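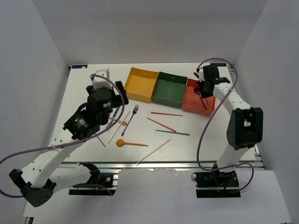

**Setton Cooking School — The Bread and Pastry Department**

We're the floury end of the building. If you come in by the Clernetside entrance and follow the smell of butter up the stairs, you'll find us on the left, usually with the radio on and somebody arguing kindly over whether the brioche needs another five minutes (it nearly always does).

The department began with one evening class in sandwich loaves, taught by Custódio Magalhães, who grew up over his aunt's bakery and still shapes a roll faster than most of us can find the bench scraper. He only meant to stay through May. The class filled, then filled again, and before long people were asking for croissants, corn bread, fruit tarts and the soft, sweet Easter loaves his family makes with lemon peel and a whole egg baked on top. So he stayed, and we're so glad he did!

Rizal Rahman joined him a few years later to look after pastry and everything with coconut in it. His pandan custard tart is the thing former students write to us for, and yes, the recipe is in the course folder now, with the sugar cut back a little from the version he used to teach. Rizal also runs the laminated dough weekends, which start at 8 in the morning and involve a good deal of waiting for butter to chill. Bring a book, or come and talk to us — we like company.

Our main course runs for 24 weeks and takes up to 30 students. You don't need any experience, and you don't need fancy equipment at home. We start with plain white dough, mixed by hand, and stay with it longer than you might expect, so that you get used to how it feels when the kitchen is warm or the flour is a new one. After that come rye and sourdough, enriched doughs, short crust, puff and choux.

Most of our flour comes from the Cunha mill, and we sell it in small bags at the front desk for the same price we pay. The starter is free. Bring a clean jar with a lid, and please leave the lid a bit loose on the way home.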